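Writing & Publishing, handout 6: querying and the slow submission
Reading time: 3 min

Agents first. One page, no life story. Title, word count, what the book is, why them. Marciniak had 34 rejections before Skison took the memoir, so keep a list.
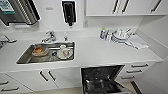

Getting the pages ready

Double spaced, numbered. Read it aloud, you will hear the bad bits. Cut the throat-clearing in chapter one. 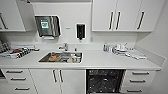

Memoir needs place, and place needs small plain facts. Magalhães is good on this, see p. 226. Try a room: white cupboards, dark bar handles, the dishwasher left open. Then stop, let the reader do teh rest. No adjectives for mood.
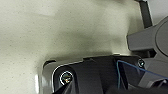 Fig. 3. Pale speckled surface, with shadow.

Waiting. Months, usually. Start the next thing. One polite nudge is fine, two isnt.
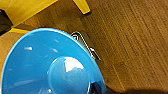

For September

Bring a query letter and first chapter. Read Magalhães ch. 6.

Contact: Guerreiro Writing Centre, Skusville | © June 2023 | Back to top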